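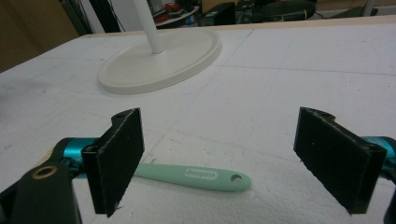 Week 4: Learning Grasps from Hand-Held Gripper Demonstrations

Unit outline reference: Killesmont School of Engineering, Robot Learning, Module B

4.1 Purpose of this lecture

Students should leave this session able to describe how a manipulation policy may be trained on demonstrations collected without a robot arm, and to identify where error enters the process. The material assumes familiarity with behaviour cloning as covered in Week 2. The derivation of the loss function is not repeated.

4.2 The wrist view

In the Grevia project, demonstrations are recorded from a camera fixed to the gripper itself. Both fingers therefore remain in view, and the policy receives the gap between them together with the object to be grasped. In the opening figure the fingers are apart and the green handle lies on the foam between and slightly behind them. The left finger hides part of the handle. Occlusion of this type is normal in wrist-mounted recording, and a policy that sees one image at a time has no means of recovering the hidden portion. Grevia accordingly supplies the policy with a short history of images.

Students should also note the background. Clutter beyond the far edge of the table enters the observation along with the workspace. It has been retained in the training set, as cropping it was found to reduce performance when the policy was moved to a different bench.

4.3 Data set

The set used in this module contains 1,141 demonstrations of grasping small household items, of which 164 are reserved for evaluation. Demonstrations in which tracking of the gripper pose was lost were removed before the split was made. Files are stored in Harnex format and may be read with the loader distributed in Week 1.

4.4 Action representation

Actions are expressed as changes in gripper pose relative to the current pose, plus a target finger width. Absolute poses depend on a table coordinate system that differs between sites and are not to be used in submitted work. The Räsänen correction for latency must be applied before training. Omitting it produces a policy that closes the fingers late, a fault easily mistaken for poor depth perception.

4.5 Laboratory exercise

Train the baseline policy for 300 epochs using the supplied configuration. Repeat with the image history disabled. Report grasp success for both on the reserved demonstrations replayed in simulation, and discuss the cases in which a finger covers part of the object. Reports are limited to 4 pages, including figures, and are due at the beginning of the Week 6 tutorial.

Students who require access to the laboratory on Saturday must complete the safety induction beforehand.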